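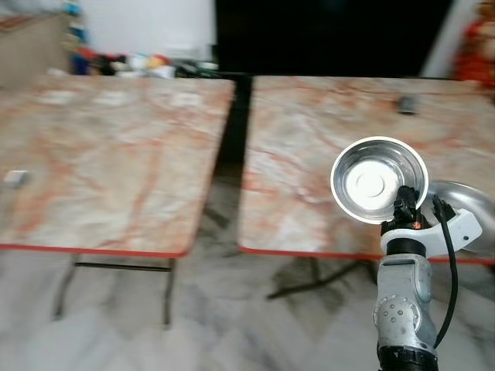

Sillent is looking for people who would like to come and talk, in English, with neighbors who are still finding their feet in it. We run a conversation program out of the ground floor of the old Gerkness building, and after a good long stretch of getting by with the same faithful handful, we have more learners than we have people to sit with them. The room is a plain one, with folding tables in a marble pattern set side by side on a polished floor, and you would be spending your evening at one of them with two or three learners, a pot of tea and whatever everyone feels like talking about. Some evenings that is landlords and bus passes, and some evenings it is how to get a cake out of the pan in one piece (we have had strong opinions on that one!).

You do not need to be a teacher. We do have a couple of trained teachers among us, and they are wonderful, but the grammar classes happen at the college across town and our learners come to us for something else. They want to practice being interrupted, telling a joke, disagreeing politely, asking the pharmacist the same question a second time without turning red. If you can listen well and don't mind a silence while someone hunts for a word, you have most of what we need already.

What we ask is one evening every week for a season, from 6:30 until 8:30, and a bit of steadiness about it. Learners get attached to their table partner, and it is hard on a shy person to start over with a stranger. If you know you will be away for a week or two, that is perfectly fine — just tell us ahead of time and we will find somebody to sit in for you. Before your first evening there is a training session of 4 hours, led by Golshifteh Zarei, who came to the program as a learner herself and now puts together nearly all of our topic sheets. She will walk you through the sheets, how to slow down without talking down, and what to do when a learner brings in a letter that really needs a lawyer.

There is no pay for table partners, I'm sorry to say, but we refund bus fare and parking, and supper is on us. Musyoka Temba cooks on most evenings and takes requests if you catch him early enough.

We also have one paid position open, for an evening coordinator. This is 30 hours a month at the hourly rate listed in the information packet, and it suits somebody organized and friendly who likes the telephone. The coordinator matches learners with partners, keeps the sign-in book, greets new people at the door, and closes up at the end of the evening. Farsi, Portuguese or Swahili would be a great help, though we will gladly talk to you without any of them. Lindalva Leite has held the job until now and is moving away to be near her grandchildren. She has kindly offered to stay through June so that the new person can work alongside her for a while.

Table partners must be 18 or older, and everyone, paid or not, fills out a background check form. We cover the cost of that. The entrance on Jetine Street is the one without steps, and the restroom on our floor has a wide door.

To apply for either role, write us a letter or leave a message telling us a little about yourself, which evenings you are free and how you heard about us. A page is plenty. Applications for the coordinator position close on 11 December 2023, and table partners may write at any time of year. If you would like to visit first and sit in on an evening, please do; just let Ryan Nuttall know so he can put out another plate.

Ladan Asadi, Program Director
Sillent Conversation Program
434 Jetine Street, ground floor
Office extension 624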